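Visit report: Filtton site, Garkham, 7th January

Attending: Keerthana Hegde, Wenceslao Ledesma. Host on site: Yatziri Ventura.

The visit covered goods-in, the sorting hall and the workroom on the upper floor. We had asked to see how small parts are held between delivery and packing, as our own store at Ochoa is due to be refitted in May.

Goods-in handles 460 cartons a day at peak. Cartons are opened on a roller table and the contents tipped into plastic totes. Labels go on the short side only. Aisle width is 154 cm, enough for a hand cart but not for two to pass. Ledesma noted that the lower shelves were nearly full and the upper ones little used.

In the sorting hall, parts are split by size over three slotted trays. Noise was moderate. The trays are emptied every 70 minutes, and the log sheet hangs at the end of the line. Ventura said cardboard dividers were tried last year and dropped after they softened at the corners.

The workroom is where bin layouts are tried out before they reach the hall. Sheet-metal bins are used, open at the top, with sloping walls leading down to a flat bottom. The slope brings parts toward the middle, at the cost of some volume. Two bins are set one behind the other on a pale wooden surface, with spring clamps where they meet. Clamping allows a layout to be changed without drilling. Wear on the far wall of the front bin is heavy, with scratches and flaked areas. The floor is dark blue carpet.

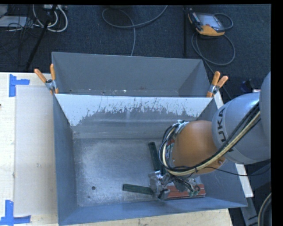

Grey metal bins in the workroom, clamped where they meet.

Hegde asked about wall angle. Ventura will send the drawings, along with the price for a set of 69 totes. We left at the end of the early shift.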